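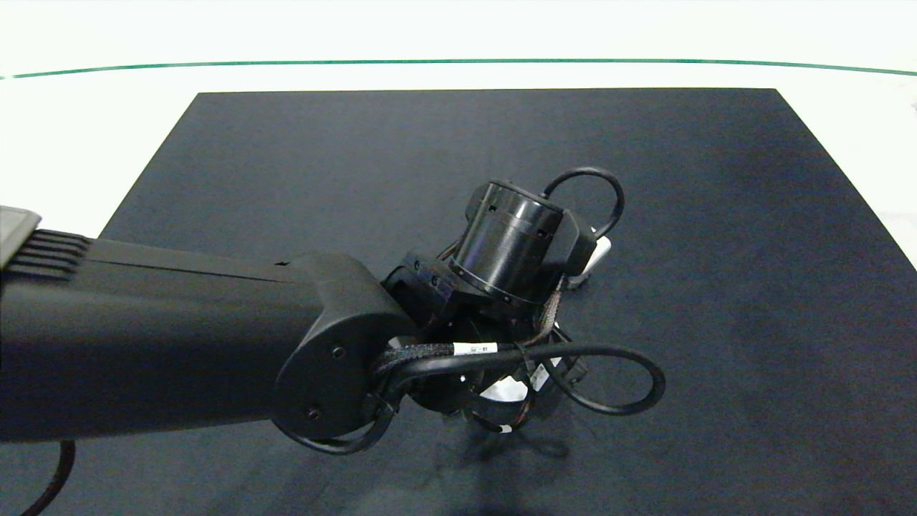
The Biteswood set records arm motion from a single workstation built in the shared workshop at Donov. It was assembled by Kvido Vrabec and Norbert Malý and released on April 2, 2021. All episodes were recorded over a dark mat on a white tabletop, and the cables at the wrist are left in long loops, so users should expect them to hide parts of the gripper in overhead views.

Contents
Episodes: 1,989
Held out for testing: 62
Joint log: one file per episode

Known limits
The lighting was not controlled – backgrounds may be overexposed. Episodes recorded in February use an earlier wrist calibration and are listed in a separate index.

Use
The set may be used for research and teaching. Please report errors to the maintainers through the Clelarow tracker, giving the episode number.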